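The sock evening

10th February

Socks on the table again, a beige pair this time, and the table being that pale blond wood they very nearly vanish into it. 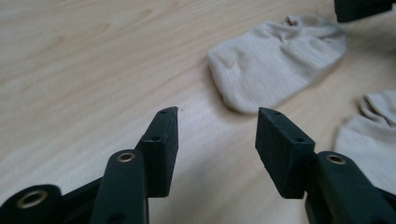
What started it

I went to the airing cupboard for a pillowcase and a heap of odd socks slid off the top shelf and landed on my head. I'd been shoving them up there since October, telling myself I'd match them one evening when there was something good on the radio. Well, there wasn't anything good on the radio, but I had a cold tea and a clear two hours, so I carried the whole lot through in my arms and tipped them on the settee.

I do like matching socks, I must say! It's the only bit of laundry I don't mind. Ironing I'd pay to be rid of, and I still can't fold a fitted sheet after all these years (Maxine showed me again at Christmas and I nodded all the way through and then rolled it into a ball the minute she'd gone). But socks are like doing a jigsaw with no edges, and you can sit down for it.

How I went about it

Blacks went on the left arm of the settee, colours on the right, and anything woolly on the footstool. The blacks are a nightmare. They all look the same under the lamp and then you get them by the window and one's navy and one's that greenish black that used to be proper black before it met the hot wash. I got so cross with them that I left them for last and did the beiges, and I'm very fond of the beiges. I bought them in Witden when we had that wet weekend and my boots let in, from the little outdoor shop by the bridge, and I've gone back for more of the same ever since. They go with nothing and I wear them with everything.

I've been a roller all my life, by which I mean you put the two together, roll from the toe and flip the cuff over the lot. Mum did it, Gran did it. Maxine says it ruins the elastic and I should lay them flat and fold them in three, and then stand them up in the drawer like files. We had quite a long talk about it on the phone tonight, longer than I'd care to admit, with me holding a sock in each hand and the phone under my chin. She's got all hers in the Lillberg boxes, the grey ones with the dividers, and she can open the drawer and see the whole lot at once. I said I don't need to see them all at once, I've only got two feet. She said that was exactly the attitude that had got me hit on the head.

So I've tried it her way with half of them. They do look nice, I'll give her that — neat little parcels, and the drawer shuts without me leaning on it. Whether they'll stay like that once I've been rummaging in the dark at six in the morning is another matter. The thick walking ones won't fold in three at all, they just spring open and look at you, so those I've rolled and she needn't know.

The odd ones

Eighteen left over with no partner, which seems an awful lot for one household. I looked behind the machine and found a peg, a teaspoon and one stripy thing that did have a mate, so that was a small triumph. I looked in the duvet cover too, down in the corners where they like to hide, and got another out of there. The rest I've put in a Prarken bag on the back of the door and I'm giving them until the spring clean. After that they can be dusters. The old football ones are lovely for doing the blinds, you just put your hand in and off you go.

I've thrown out the ones with holes in the heel. I did think about darning, and even got Gran's mushroom out of the sewing tin, but the only wool I had was bright orange and my eyes aren't up to it after tea. One pair I couldn't part with, the red ones from the Shabalala wedding when my shoes gave me blisters and I danced the whole night without them. Great big hole in the toe and they're back in the drawer all the same.

Other bits

Rang the surgery and was number six in the queue, then got cut off. Will try again in the morning.

Soup for supper, the leek one, with the end of the loaf. Too much pepper.

Must get more pegs, and a bulb for the landing. Maxine is coming over to look at the drawer, so I'd better do something about the one underneath it with the tights in before she gets here. Found the pillowcase, by the way, it was on the pillow.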